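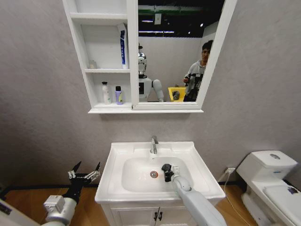 Should landlords be required to provide bathroom storage in small rented flats? The Dimberg Tenants' Forum believes they should, and that the duty belongs in the letting standard.

The present standard lists a basin, a toilet and a bath or shower. It is silent on shelves. Tenants in the 600 flats managed by Clorow therefore buy their own, drill into tiled walls and lose part of their deposit when they leave. Maribeth Policarpio, writing for the Forum in November, called this a charge for ordinary living – a fair description.

We ask for 3 fixed shelves in every bathroom, placed within reach of a seated adult. Okitz Council should consult on the wording before the next round of licences is issued.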